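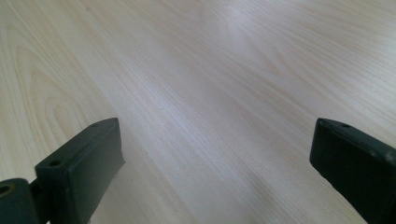 Whitish haze and sticky patches on light wood-grain table

Posted by Tonantzin Meléndez

I have a table with a light wood-grain top that I use for sorting and packing small stuff into a plastic bin. I bought it used in August. The top is a laminate, as far as I can tell, with a fairly smooth finish.

When light comes across it at a low angle I get a pale haze over part of the surface, and the grain looks washed out there. Straight down it looks fine. There are also a couple of tacky patches where I had things sitting in plastic wrap. I keep canisters and tubes on it that still have the film on, and one of the wrapped ones stayed in the same spot for roughly 2 weeks.

So far I have tried a damp cloth and some Pravden spray that came with the table. The spray made it shinier but the haze is still there. Is this damage to the finish, or is it something on top of it? And should I take the film off everything before I set it down? 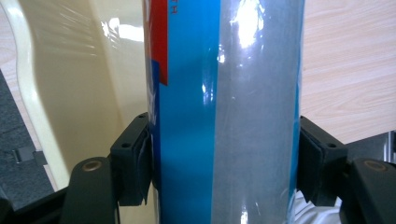

Tiburcio Cervantes says to leave the film on if the contents need it, and wipe the outside instead. Shrink film is not sticky by itself. What sticks is usually leftover label glue, or spray that got trapped between the film and the table and never dried. Stand the canister on a sheet of paper overnight and check the paper in the morning. If it lifts off clean, the film is not your problem.

For the table, stop using the spray for now. My guess is that you have a layer of old polish and each coat adds to it. Do this:

Mix a few drops of dish soap in a bowl of warm water.
Wipe a small area near a corner with a soft cloth, wrung out well.
Wipe again with plain water and dry it right away.
Look at it from the side, with the light behind it.

If that corner looks less hazy than the rest, it was buildup and you can do the whole top the same way. I had to go over mine twice. Keep water out of any seams or cable holes - the board under laminate swells when it gets wet and it does not go back down.

For tacky spots that are left, use a little rubbing alcohol on a cloth, then wipe with water. Try it somewhere hidden first.

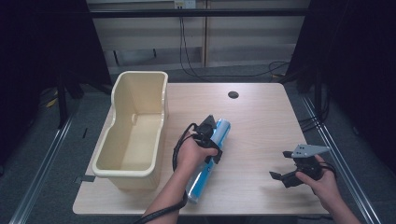
Do not use a scouring pad or the rough side of a sponge. Fine scratches also show up as haze in low light, and those you can't wash off. If the corner test changes nothing at all, scratches are the likely cause and I would just live with them.

The bin can go in the sink with the same soap. Dry the bottom before it goes back on the table.

Posted by Ellell

just put a mat on it, mine was 9 dollars. covers everything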